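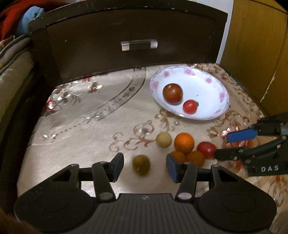
Gudrun Rieger

6 May 2020

Workshop book, continued. I spent most of the morning on the sourdough rye again, and I'm happy to write that batch 23 rose properly (at last!). The starter had its feed at seven, 200 g of the Ostermann flour and the same of water, and by ten it was right up to the rubber band. Detlef Voß thinks the old flour was too finely milled and he may well be right, though I still blame the cold larder.

Salt went in late, after the first rest, and I folded three times before shaping. The crumb is a bit close near the base, so next time I'll give it a longer prove and see what that does.

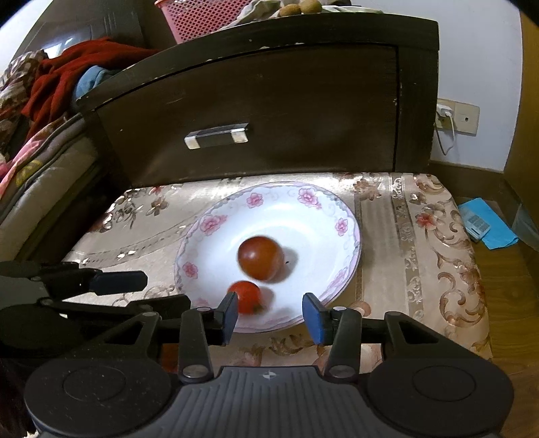
How long should the loaf stand before it's cut?

Overnight in a cloth, and a whole day if you can bear it; rye stays gummy when it's cut too soon.

Must order more caraway before July, and ask Detlef for his tin back.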